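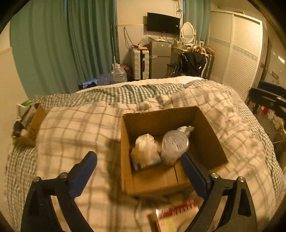
Hand gripper check — unit 2, Heo kit
Checked by: Cleiton Prado, 4:10 pm
Reason: jaw stuck half closed yesterday, reported by Dalent

Screws on jaw arms — OK. Snugged all, none stripped.
Finger pads, blue rubber — OK for now. Left one lifting a hair at the tip when you push it with a thumbnail. Reglue before next run.
Jaw travel — FAIL. Sticks on the way back, about one squeeze in five. Not the spring, swapped it, same thing. Grit in the slide maybe?
Trigger return — slow, see above
Pinch guard — MISSING. Was on the January sheet. Who took it off??
Camera mount — tight
Cable — OK, rerouted away from the hinge
Cycle counter — 1,510. Service was due at 200 past last one, so were over.

Comments: do not use on boxes or bags til the slide is cleaned. Keep fingers out of the jaws when freeing it, it lets go all at once. Plosico has the guard, part 52 on there list — ordered one, no date yet.

Status: tagged out
Recheck by: Rokico bench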